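We use cookies to remember your reading preferences. Accept | Manage settings

Clirkum will charge a deposit on hot drinks sold to go starting in November, the town council said.

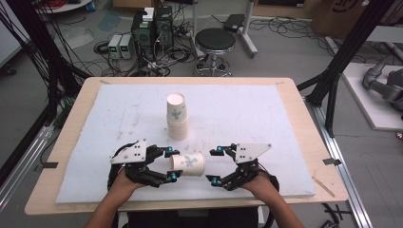
The charge will be 10 cents a drink and applies at all cafes and food stands. Paper cups with a leaf or floral print, like the ones in the stack, are covered the same as plain ones. Buyers get the money back at two return points – one on Kettani Street and one at the bus station.

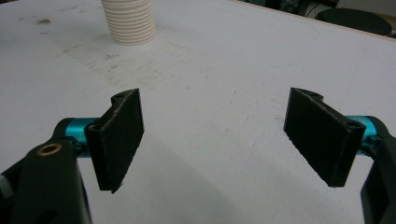
Do small sellers have to take part? Stands selling under 900 drinks a year can apply for a waiver, said council clerk Wilma Strachan.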